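The small company Lamenico has five employees and one toaster that gets used every day. We asked one of the technicians what changed after the arm came.
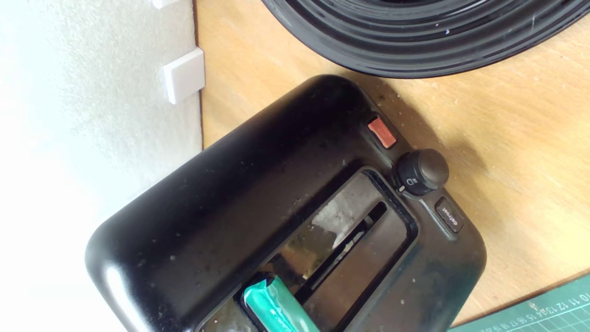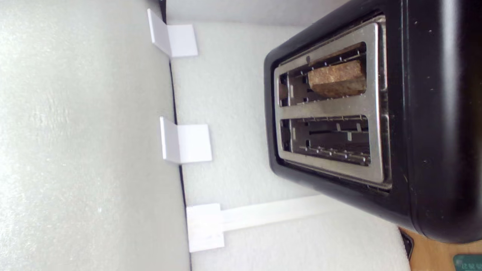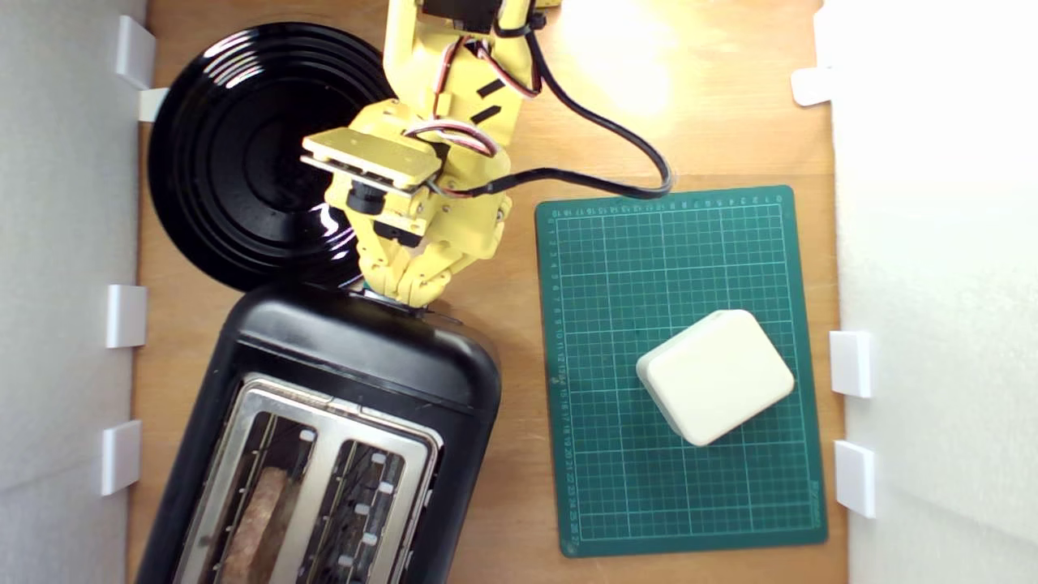
"Before, I pressed the lever by hand, all morning," she says. "Now I plan the tests and read the results." She learned the software in roughly 10 weeks – "slowly, with many mistakes." Her hours stayed the same, but her wrist hurts less. She misses talking with a colleague who moved to the Wukska office in September.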